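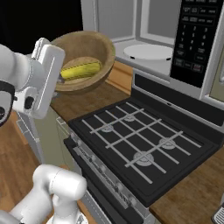 ## Re: [robotica-club] Tarea de cocina en simulación: estado y reparto

Lista de correo del club, 12 feb 2026

Respondo por partes al mensaje anterior.

> Tenemos la cocina cargando en el simulador, pero la política falla al acercarse al cuenco. ¿Es problema de la pinza o de la malla del maíz? Además, ¿seguimos con el microondas como destino o lo cambiamos por el fregadero para la entrega de Jandard?

**Acercamiento al cuenco.** No es la malla. El maíz está tumbado en el fondo y un extremo queda muy cerca de la pinza, del lado por el que esta entra. Si el brazo baja a la altura del borde y luego se desplaza en horizontal, la carcasa toca la madera antes de que los dedos lleguen a la mazorca. En la rama `tuhiwai` he añadido un punto de paso 40 mm por encima del borde, con descenso vertical a partir de ahí. En una tanda de 29 episodios con semilla fija, los 20 primeros terminaron con agarre estable. De los restantes, la mayoría se perdió por deslizamiento al cerrar, con el coeficiente de fricción por defecto. Subid los registros completos si reproducís la tanda; el resumen solo no sirve para comparar.

**Destino.** Propongo mantener el microondas. La puerta empieza abierta en el estado inicial y así la tarea queda en coger y depositar sobre el plato. Abrir y cerrar la puerta se deja para la fase 2. Los botones del panel no tienen articulación en nuestro modelo y no deben figurar en la descripción de la tarea.

> En Wustthorpe usaron una zona de fregadero como distracción. ¿Nos interesa?

Sí, pero solo para la navegación. El tramo del fregadero obliga a orientar la base antes de extender el brazo, y ahí es donde el planificador de diciembre se quedaba bloqueado.
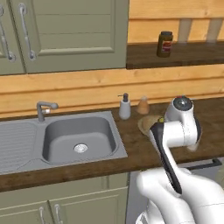 *Fig. 2. Zona del fregadero, con el brazo sobre la parte derecha de la encimera.*

Observaciones sobre esa zona:

- El dispensador de jabón y el bote pequeño que tiene al lado son objetos libres. Si el brazo los roza, se desplazan y la ejecución deja de ser comparable. Propongo fijarlos en las pruebas de navegación.
- La tabla redonda tiene una geometría de colisión más gruesa que la visual. Hay que corregirla antes de usarla como superficie de apoyo.
- El grifo se trata como obstáculo estático. No se acciona.
- El tarro del estante queda fuera de la tarea y no se toca.

**Reparto.** El grupo de Kendness se ocupa de la fricción y de las geometrías de colisión. El nuestro, del punto de paso y del guion de evaluación. Quien modifique el fichero de la escena debe anotar la semilla en el mensaje del commit.

Queda pendiente decidir si el episodio termina al soltar el maíz o cuando la pinza sale de la cavidad. Yo prefiero lo segundo: con el primer criterio damos por buenas ejecuciones en las que el brazo arrastra el plato al retirarse. Contestad en este mismo hilo, sin cambiar el asunto.

--
Coordinación técnica, equipo de simulación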